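Week 4: Reading a development application

Hi all, Shireen Motaung again. I promised I'd type these up after the lecture, so forgive the ramble (I get carried away with floor space ratios, as you've noticed!).

We stuck with Cammont, the old warehouse block that Bristero wants to turn into flats. The site is 3,148 square metres and the proposal is for 76 apartments over ground-floor shops. The block isn't heritage listed, but the two terraces next door are, and that's where most of the arguments start. Look at the setback drawings before you look at the glossy renders, please. Renders always have nicer trees.

A few of you asked about the Reuter report. It's the shadow study, it went in with the April amendments, and you only need the winter pages.

Remember the street wall: new work lines up with the neighbours' parapets, then steps back. I drew this badly on the whiteboard, sorry.
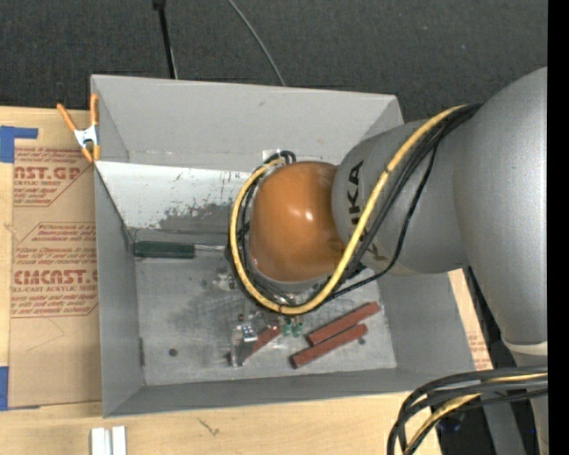

Does a building next to a listed one need its own heritage assessment?

Usually the council will ask for a short impact statement covering the neighbour, even when the site itself has no listing. Check the local plan first.

For next time, write 200 words on whether you'd approve the top two storeys. Bring the zoning map too, the colour one.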